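Jerar foam board, cream, large -- three weeks in

I bought the big cream Jerar board from Niremine for my craft table, mostly to stop wrecking the wood top. I paid 20 dollars, a little steep for foam, but it covers the middle of the table and it's light enough to lift off with one hand (dinner happens there too!). The pale color is my favorite part -- anything small and bright shows up right away, even a crumb of red.
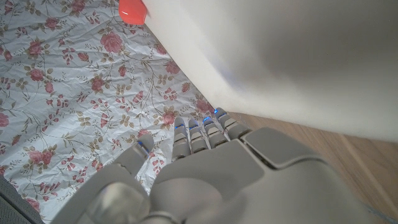
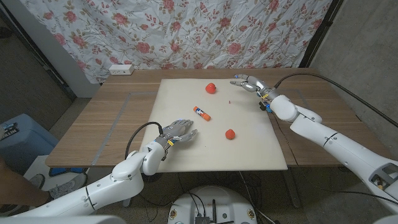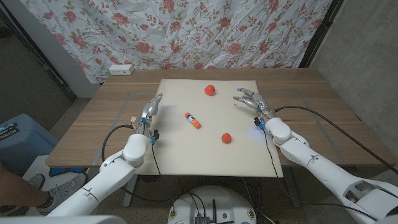

Does glue stick peel off it?

Mostly, if you let it dry overnight and then rub it with your thumb. Liquid glue is another story and left me a shiny patch near one corner.

Other gripes: the corners dent if you so much as look at them, and mine slides when I lean on it, so I put 3 dots of poster putty underneath. My old Prostine mat stayed put better, but it was dark green and I kept losing beads on it. I'd buy the Jerar again, probably two of them in December when the holiday cards start. Four stars.

Posted 18 Nov 2022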